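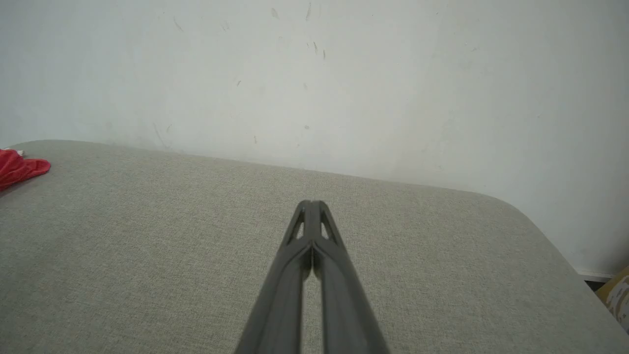 I've had the new Karnis record on since breakfast and I'm still not sure what to do with myself. I only meant to play side one while I did a few chores, and then side two happened, and then I put it on again from the start (sorry, neighbours). The best way I can describe the guitar and the bass on the opening track is two dark grey fingers running side by side with a thin gap between them, getting closer and closer until they meet in one narrow point. That's the bit where the drums drop out. I gasped out loud!

If you don't know them, Karnis are from Rodness and they've been going for years without making much fuss. I first saw them one March in the upstairs room of a pub, supporting a band whose name I've completely lost. There were maybe a dozen of us and the singer had a cold. I bought a CD-R with a handwritten sleeve and played it in the car until it started skipping on track 3, and I still expect the skip when I hear that song live.

Luo is their first album with a proper brass section and I was nervous about that. I don't always get on with brass. On "Jimimden", though, the trumpets sit so far back that you'd think they were coming from next door, and when they do step forward it's only for the last chorus. It's seven minutes long and I'd happily take twenty. The slow one after it drags a bit, and I could live without the spoken part, but my sister thinks that's the best thing on there so don't listen to me.

The vinyl is limited to 200 copies and mine came with a slightly bent corner, which I've decided to be grown up about. It was £20 plus postage. There's a lyric sheet too, printed so small that I had to take it over to the window.

They're playing 2 nights in Rodness next month and I've got a ticket for the second. I did want both, but the trains back are hopeless after eleven and I've got work. If anyone's driving home in my direction after the first one, leave me a comment, I'll pay for petrol and bring crisps.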